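The blocks are out again

I had big plans for Monday. I was going to answer the pile of email, call Pauline Bickerstaff back about the craft swap, and maybe even eat lunch sitting down. Then I moved the box of old toy blocks to get at the stapler and, well, you can guess how the morning went.

Some of you will remember these from the post I did when I first brought them home (Serena Zuccaro was clearing out her mother's attic and I said yes before she'd finished the sentence!). They came in a shoebox with a rubber band around it and no lid. I've looked for a maker's name and so far I've got nothing. Thomas De Luca thinks they came from a little toy shop called Brikbridge that closed in 2000, and he may be right, but Thomas also thinks he can date a teapot by the sound it makes.

What I love is how good plain color looks on a plain white table. I used to have a striped cloth on mine and everything I put on it disappeared. Now it's just white top, off-white wall, and whatever I've got going on. If you've been fussing over a play table for your kids, or for yourself, no judgment, try taking things off it first.

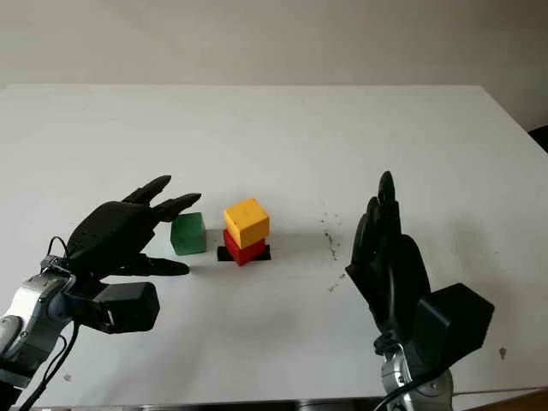
Green block on the white table, mid-morning.

I get asked a lot about cleaning old blocks. My method is dull: a barely damp cloth, a dab of dish soap, then a dry towel right away. I don't soak them. I soaked a set once, years ago, and Kiros Ejigu still brings it up at dinner.

And I leave the scuffs alone. The pale mint green one has little dark marks on its front and that chalky look that I'm a total sucker for, and the red has gone soft at the edges. Put the two close together and the red looks twice as red. It even throws a bit of a pink blush onto the white next to it, which made me stupidly happy.

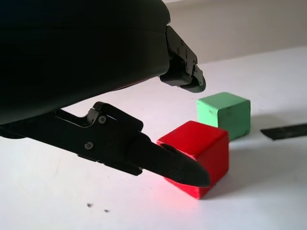

What I'm doing with them next

Gualtiero Carbone has offered me a tray from his workshop, with a raised rim so things don't end up under the radiator. I said yes please. I'd like to paint it, he'd like me not to paint it, and we've agreed to talk again when he's done sanding.

I also priced a new set at Clivetti for comparison and it was 77 dollars, before shipping! For blocks! They were lovely, I'll admit, but I put my wallet away and went home to my shoebox.

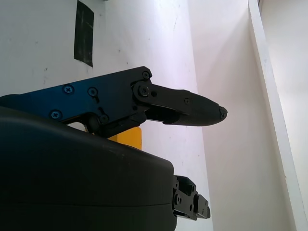 Same morning, with the white wall behind.

The email is still sitting there, by the way. Pauline, if you're reading, I'll call you tonight after the dishes, and yes, I can bring 2 folding chairs.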